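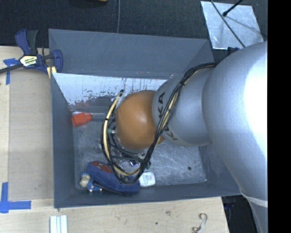
Do I have to sit through the end credits at a film festival screening if there's a Q&A after?
Film Talk > Festivals > Going to Screenings

Estíbaliz Barroso
First festival for me this July and I don't want to be rude!

Ramiro Casado
Stay put if you can. The director usually walks up once the lights are on, and if you slip out (I did, for popcorn) somebody grabs your seat. The Garrido has 119 seats and they go fast.

Luminița Căpraru
I always leave lol. Never had a problem.

Search this site Go
2 shares 611 views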